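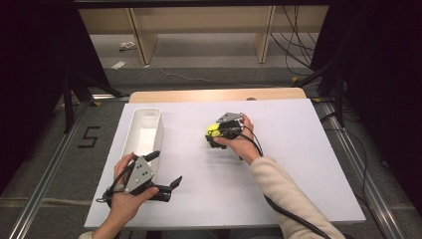

Une table blanche et une boule jaune-vert : entretien avec A-yeong Kang

Publié le 5 février 2021

A-yeong Kang m'a reçue dans son atelier de Clistberg, au fond d'une cour où l'on entre par une porte verte assez basse. Elle dirige depuis plusieurs années les séances de geste et de manipulation de l'association Plirneo. On y vient pour apprendre à prendre, à porter, à poser. Le programme semble modeste, et pourtant la liste d'attente compte 27 noms.

Je lui demande d'abord pourquoi elle travaille presque toujours sur une table blanche. « Au début, c'était une question d'argent, répond-elle. Nous avions une vieille table de cuisine, très abîmée, et je l'ai repeinte en blanc. Après, j'ai compris que je voyais mieux. Quand une chose jaune est posée sur du blanc, l'œil la trouve tout de suite, et l'ombre aussi. L'ombre m'aide beaucoup. Elle me dit si la main est haute ou basse. »

La table d'aujourd'hui est rectangulaire et vient de la maison Marchal, un magasin de mobilier de bureau qui fermait son dépôt. Il a fallu la faire passer par la fenêtre. Elle en parle avec une certaine tendresse, et elle la nettoie elle-même le soir, avec un chiffon et du savon noir.

Les objets des exercices sont rangés dans des boîtes, sur une étagère près du radiateur. Il y a des bouchons, des cuillères, des morceaux de tissu, des pelotes. Mais tous les participants commencent par quelque chose de rond. « Un objet rond ne pardonne pas, explique A-yeong Kang. Un cube, vous le prenez mal et il reste là, il est gentil. Une balle, si vous la serrez de travers, elle part. Elle roule sous le radiateur et vous devez vous mettre à genoux. » Elle rit, puis elle ajoute que c'est aussi un bon exercice.

J'ai voulu savoir ce qu'elle regarde quand une personne travaille. Je pensais aux doigts. Elle me corrige avec patience : « Je regarde surtout le pouce. Le pouce raconte si la personne est inquiète. S'il appuie très fort, je propose une pause. Et je regarde l'autre main, celle qui ne tient rien. Chez les débutants, elle est souvent oubliée. Elle attend n'importe où, ou bien elle fait des petits mouvements inutiles. Je demande qu'elle soit déjà prête, ouverte, avec une place pour recevoir. »

Une séance réunit 6 personnes au maximum. On travaille l'un après l'autre, et les autres observent sans parler. Ce silence m'a paru long la première fois que j'ai assisté à une séance, au mois de mai. A-yeong Kang le reconnaît. « Les gens veulent encourager, ils disent bravo, attention, plus à gauche. C'est aimable, mais la personne écoute les voix et elle n'écoute plus sa main. »

La question du froid revient souvent dans notre conversation. L'atelier est mal isolé et l'on garde volontiers ses vêtements épais. Est-ce que les grosses manches gênent ? « Un peu, oui. Mais à la maison, nous prenons aussi les choses avec un pull. Je demande seulement que l'on remonte la manche si elle touche la table. »

Elle tient un carnet, où elle note pour chacun l'objet choisi et le côté par lequel il a été pris. Elle m'en montre 9 pages, écrites au crayon, dans un mélange de français et de coréen. Elle prépare à partir de ces notes une petite brochure, qui sera éditée par Flenow. Le titre n'est pas encore décidé. Elle hésite entre deux mots, « prendre » et « saisir », et elle me demande mon avis. Je préfère « prendre ». Elle l'écrit dans la marge, avec un point d'interrogation.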